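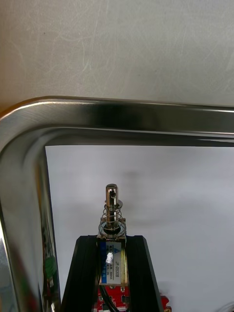
Steel edging, rounded corner.

Workshop notebook, April 2022
Subject: limescale in the rinse water supply, Wetby building

The purpose of this entry is to record the hardness readings taken since February and to set out what has been agreed for the supply to the parts washer. Earlier readings are in the Itmont folder and are not repeated.

The mains supply at Wetby remains hard. The untreated sample gave 124 on the strip scale after the usual conversion. The sample taken after the Postma softener gave 35, against a target of 40 or below. The softener is therefore within its limit, although the reading was taken shortly after a salt refill and should be treated with some caution until it has been repeated at the end of a cycle.

Scale was found on the heating element of the washer and on the inside of the outlet elbow. The element was descaled with citric acid and refitted. The elbow was replaced, as the thread had suffered. Colleagues are asked not to use the descaler from the Gremwood cupboard on brass fittings. The label has come off one bottle and the contents cannot be confirmed.

Salt use has been higher than expected, at nearly 2 bags since the last entry. The regeneration timer was found to be set for daily operation. It has been moved to the volume setting.

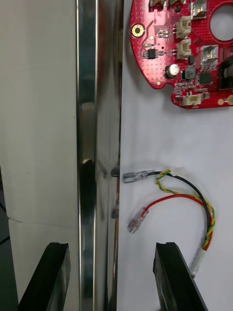 Ilse Steinbach writes that the timer was placed on daily operation deliberately, when the bypass valve was leaking, and asks that the valve be checked before the volume setting is relied upon. She would also like the untreated sample drawn from the kitchen tap in future, the tap by the washer being downstream of the old filter housing.

Both points are accepted. The bypass valve has not yet been inspected. The figure of 124 stands for the present but is to be marked as filtered in the table. Next sample from the kitchen tap, cold, after running the water for a full minute.

Outstanding: valve inspection, new label for the descaler, spare elbow to be ordered.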